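Shirts are where most capture kits come unstuck, so I brought a striped one to try the Firka from Trerkoda – a pair of hand-held grippers that record how you handle things, ready for a robot to copy. 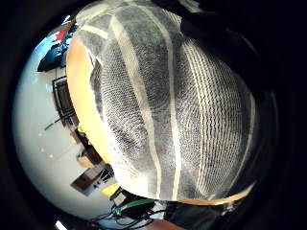 Setting up took 13 minutes, mostly cables. After that I just got on with it!
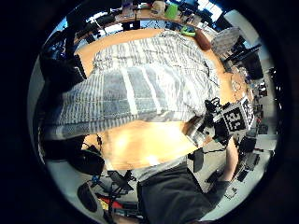 Chiu reckons the shirt is the fair test, as boxes flatter everyone.

Both hands are tracked by printed marker cubes, and I loved how soon I forgot them.
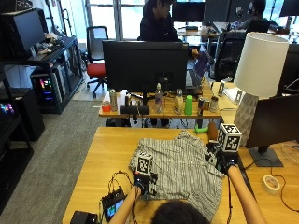 My wrists did notice after 36 goes – Jurkmont's rival kit has softer straps.

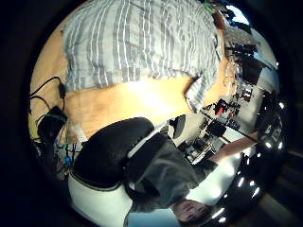 I'd still pick the Firka for cloth, and I'm already eyeing up the towels.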